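**Notebook – adhesive shelf life, July**

Picked up the Skestard two-part again. Question from last month was whether the old stock (opened, lid on, kept in the cupboard by the sink) still cures to the same hardness as the sealed stock. Jeptoo Laizer had a batch stay tacky overnight and blamed the resin. I suspected the mix ratio.

Setup, 9:40: mixed by weight on the small scale, 100 parts resin to 25 hardener. Old resin with old hardener, old with new, new with old, new with new. Two coupons of each, poured in the silicone tray, tray leveled with card under one corner. Stirred each cup for 2 minutes by the timer, scraped the sides, poured without a second cup. Should have used a second cup. Streaks in one of the old/old coupons near the edge, so that one is marked S and left out of the comparison.

Old hardener is darker than the new, weak tea color. Old resin had crystals at the bottom of the can. Warmed the can in a water bath until clear, then let it come back to room temperature before weighing. I don't know if Jeptoo did this. If the crystals were left in, the ratio was off before anything went in the cup – will ask.

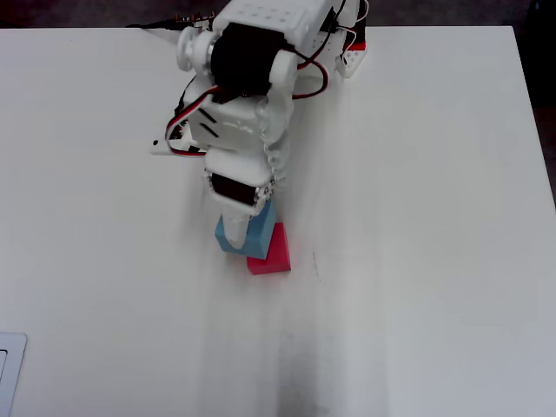
*White arm over the tabletop, from above.*

13:15: all coupons past gel. Fingernail leaves a mark on both old-hardener sets, none on the new-hardener sets. Resin age makes no difference I can feel at this stage. Left the tray covered.

16:50: old/new and new/new hard, clean snap when flexed. New/old still bends a little before it goes. Old/old similar, slightly worse. Durometer is at Tomar for calibration, so no numbers. Repeat the reading when it comes back, same coupons, and note the extra cure time.

Provisional: the hardener ages, the resin mostly doesn't as long as it is warmed through first. The old hardener can has no opening date on it. The Osetti order sheet has it arriving with the Rerovmont primer, which puts it at nearly two years on the shelf.

To do:

- Write the opening date on every can, marker on the side (lids get swapped).
- Old hardener to the waste shelf, labeled. Do not top up the new can from it.
- Ask Jeptoo for the weights from the tacky batch, and whether it was mixed by volume. The cups with printed lines read high when the foam ring is counted.
- Second run with a deliberate 10 percent shortage of new hardener, to see if it looks the same as old.

Scale drifted one count over the morning. Re-zeroed between cups from the third one on.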